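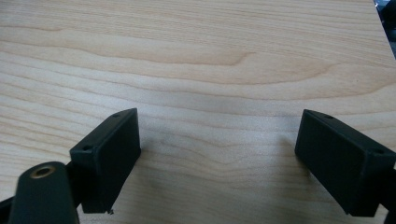
Light-colored wood grain on a tabletop.

Skemora adds engraved name plates to its office line

Office sign maker Skemora will start selling engraved name plates for desks, doors and cubicle walls in December. The plates come in three sizes and can be ordered one at a time, with no setup fee.

Buyers can pick from 18 colors and add a job title or room number under the name. Orders placed before noon will ship the next business day, the company said.

The plates will be made at the Jemum plant, where 113 people work. A second engraving line went in over the summer and can turn out 400 plates per shift.

Skemora's older slide-in signs will stay in the catalog – but the brass versions will be dropped once current stock is sold. Replacement inserts for those will still be available by phone order.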